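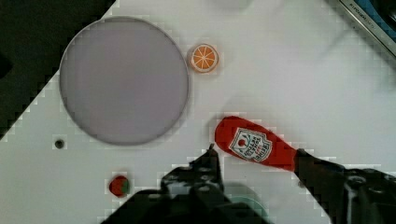 Vol. 13, No. 2, page 4

Honard recalls stoneware glaze after leaching tests

Tableware maker Honard has withdrawn one of its matte glazes from sale to studio potters after repeat tests found that it released more cobalt than the company's own limit allows. The recall covers 399 tubs shipped from the Lalholm plant before November. Finished dinnerware sold under the Honard name uses a different recipe and is not included.

The fault was traced to firing temperature. The glaze was rated for a range of two cones, but at the lower end the silica did not fully melt into the glass. Metal oxides in an underfired glaze are held less firmly and can pass into acidic food such as tomato sauce or vinegar dressing. Samples fired at the upper end of the range stayed within the limit.

Testing was carried out by the Niskanen laboratory. Each test piece was filled with a four percent acetic acid solution and left covered for 24 hours at room temperature, after which the liquid was analyzed for dissolved metals. Flat ware was tested with a wax rim added to hold the solution. A second round used pieces that had been through 199 dishwasher cycles. Release was higher in the second round for every underfired piece.

"A matte surface can come from crystals or from a glaze that did not mature, and the two look alike," said Oksana Dmytriv, who heads glaze development at Honard. "The label should have given one cone, with no range."

Potters who bought the product are asked to stop using it on surfaces that touch food. Work already fired to the upper cone may be kept if the firing was confirmed with witness cones placed next to the ware. Kiln controller readings alone will not be accepted for this purpose.

Unopened and part-used tubs can be returned to the seller for a full refund. The distributor Rikia will handle returns for online orders. A revised glaze with a higher silica content is in trial production, and Honard has not set a release date.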